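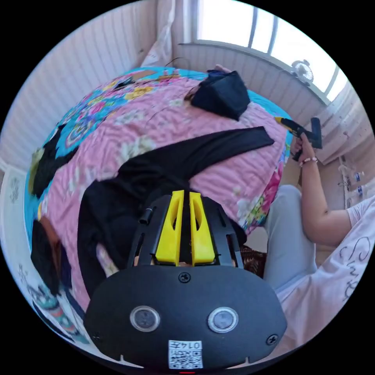 Moving from Zilel to Harawira in winter, worth the wait?

zilelbound
Posted December 29, 2020
Our lease is up soon and we have an offer on a two-bedroom in Harawira. The landlord wants 380 more a month than we pay now. My wife would rather stay put until September and look again. Has anyone made this move in the cold months?

mudroom_k
Did it two winters ago. Movers were easy to book and cheaper. The bad part was the hill road, which the truck could not get up. We carried everything the last block.

tern44
I would wait. Winter listings in Harawira are the ones that didn't rent in the fall. Ask why it is still open.

mudroom_k
Not my experience. Ours was open because the tenant took a job in Nurno and left early. Nothing wrong with the place.

tern44
One apartment doesn't prove much. Ask to see the heating bills anyway.

plainoats
Get a quote from Zustov and one other mover. Zustov quoted us up to 3000 with packing, and we did it for much less by boxing things ourselves. Start with the kitchen, it takes longest.

zilelbound
Thanks. The heating is electric, so I will ask for the bills. Is the bus any good from there?

plainoats
The 10 runs late into the evening. Sundays are poor.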